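4. Preparar la ruta de monasterios (audioguía Nurell)

4.1 Antes de salir

1. Cargue la audioguía la noche antes. Batería al 100, no menos.
2. Abra Rutas > Monasterios > Sodstead. Descargue el mapa con wifi, arriba no hay cobertura.
3. Introduzca el código de grupo: 2463. Si lo rechaza, pruebe 3168 (grupos de octubre).

NOTA: ropa que cubra hombros y rodillas. En la mochila, poco peso y sitio para algun recuerdo.
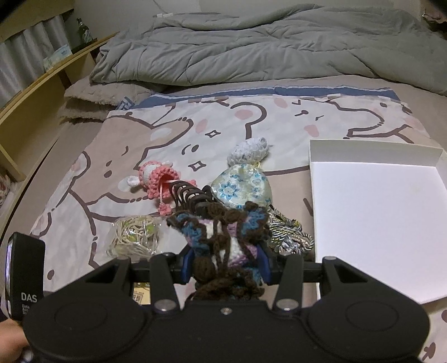

Pieza de ganchillo en marrón, azul, blanco y lila.

4.2 Durante la visita

4. Active el modo Silencio en la puerta. Auriculares siempre, altavoz nunca.
5. Acérquese al panel y espere 3 segundos. El audio arranca solo.
6. Frescos: sin flash. Sin tocar los muros.

PRECAUCIÓN: escalera de la torre, 28 peldaños, estrecha y sin barandilla. Quítese los auriculares antes de subir.

7. Para el refugio lleve saco, linterna y pañuelos de papel. Toallas no hay.
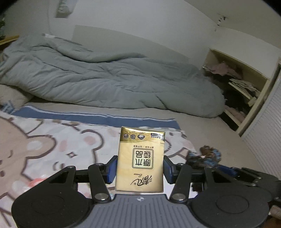
4.3 Devolución del aparato

8. Borre el código de grupo y apague.
9. Entregue en el mostrador Grito, antes de las 18:00. Si está cerrrado, buzón lateral. Incidencias: Oğuzhan Dağdelen.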